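Draft 2, 1 September 2023. Still needs the reference list.

# Household water use in Gurside: does a shower timer change anything?

## Background

Gurside gets most of its water from the Bawa reservoir. Levels dropped in February and the town went to stage two restrictions, so no sprinklers, cars washed by bucket only. Indoor use wasn't restricted at all. Our group wanted to know if people cut back indoors anyway, and if a cheap timer helps.

Older homes were the main interest. Single bathroom, original plumbing, often a full-flush toilet.
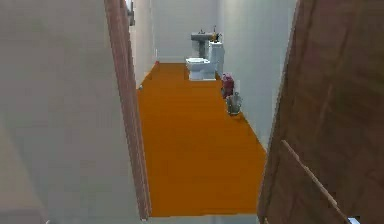 *Fig. 1. Long narrow bathroom, toilet and pedestal sink on the back wall.*

## Method

Flyers went out to 548 addresses in Gurside and Stadine. 70 households signed up. Each one read their own meter at the start and end of a four week block, then again for a second block with the timer stuck up in the shower. We used the Clumis timer, the plain one with the suction cup. No app.

Also a short survey, done at the kitchen table or by phone. Questions on number of people, age of the house, laundry habits, garden. 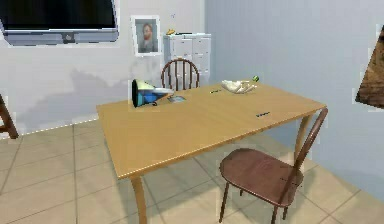 *Fig. 2. Light wood table, tiled floor.*

Problems: meter readings came in late, some in the wrong units. Two households read the gas meter. We threw those out. A few timers fell off the wall in the first week and we had to send tape.

## Results

Across everyone left in the study, use went down by 3,637 litres in the second block compared with the first. Sounds like a lot but its spread over a lot of homes. Most of the drop came from bigger families. People living alone barely changed, they were already having short showers.

Garden use is the messy part. It rained twice in block two, and we can't seperate that from the timer. Should have had a control group. We asked about rainwater tanks too, because a 2,000 litre tank on the roof downpipe would hide a lot of outdoor use from the meter. Only a handful had one.
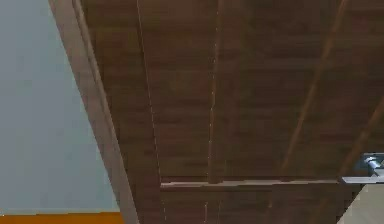 *Fig. 3. Plank ceiling and pale wall.*

House age didn't matter as much as we guessed. Toilets did. Homes with dual flush started lower and stayed lower, timer or no timer.

## What people said

Mostly positive. Teenagers hated the beeping. Several parents kept using it after the study finished. One household put it in the kitchen for boiling eggs, which we counted as dropped out.
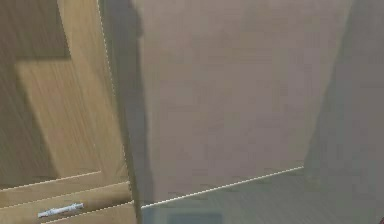 **Report by the Year 11 Geography water group, Gurside campus**

## Limits and next steps

Small sample, self-reported, all volunteers who probably care about water already. Next time: control group, weekly photos of the meter dial, and start earlier so the weather is more even. Would also like to look at washing machines, front loader vs top loader, since nearly every survey brought them up.

Raw readings are in the spreadsheet, tab 3. Tab 2 is the old version, ignore it.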